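Visit Report: Open Day at the Rodel Lab, Stotdale
Gilang Krishnan
Sun 6 November

Our class went to see whether a two-arm robot could do what the flyer promised, which was "handle everyday objects like a person." I had my doubts going in and I still have most of them.

The task was spelling. The arms had to pick up letter blocks and set them in a row on a wooden tray. Our guide said the system had practiced since August and got the word right in 30 of 40 tries. I asked who picked the tries. She said the team did.
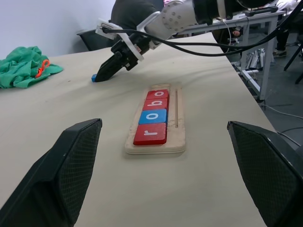
Would this robot be useful in a real warehouse?
Probably only for small, light items that always show up in the same spot. A warehouse has torn boxes and bad lighting, and the lab could not give us any results from a place like that.

I timed one full run at 124 seconds. A kid could beat that easily. The guide said speed was not the goal yet — fair enough, but the flyer talked about saving time.

I also wanted to know what happens with a block the robot has never handled. The answer was "we're working on it." Rutherford, the other lab on our list, at least handed out a page of failed runs. I would like to see the same from Rodel before I believe the 30.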